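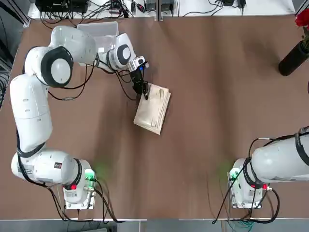 Figure 3. The left gripper closed on the upper edge of a folded cloth, seen from the head camera. The loop of cable near the fabric is the subject of Section 4.2.

4.2 Grasp checks on layered fabric

The planner described in Section 3 treats a folded cloth as a flat box with a soft top. This is wrong, and we knew it was wrong when we wrote it, but a box has the great virtue of fitting in the collision checker. The trouble starts when the fingers close. A gripper command that returns "success" tells us that the fingers have stopped moving. It does not say how many layers are between them, and on a stack with creased, uneven edges the answer can be one layer, all of them, or a crease that slides away as soon as the wrist lifts.

Our first fix was a threshold on finger width. It worked nicely on the cloth it was tuned on and on no other cloth in the building. The version used here, which we call Brumar, compares the head camera view at closure with a second view taken after a short test lift. If the outline of the stack has moved with the gripper, the grasp is kept. If only the top layer has moved, the planner opens the fingers and tries again with a deeper approach. It is allowed 2 retries, after which it gives up and logs the attempt, a level of self-knowledge we would like to see in more software.

The segmentation model was trained on 2000 labeled views, of which 200 were held out. Beige fabric on a brown tabletop gives it little difficulty. Cables are another matter. The arm carries its wiring on the outside, and when the wrist comes down over the table the cables hang into the very region the model cares about most. Early on, a cable lying near the cloth was often labeled as a fold, and the planner would then try to straighten it. Jade Charbonneau put a stop to this by projecting the arm's known joint positions into the camera view and masking a generous band along each link. The mask is crude. It sometimes hides a corner of the cloth as well, and in those cases the checker reports "unknown" and asks for a new view.

We considered modeling the cables properly. Tomás Ó Gríofa spent most of April on a simulator for this purpose, and it produced very handsome cables that behaved like no cable we own – the code is kept in the Kindberg branch for anyone with more patience.

The right arm is held still during all single-arm trials. It remains in the collision model, and its own wiring is padded with the same band.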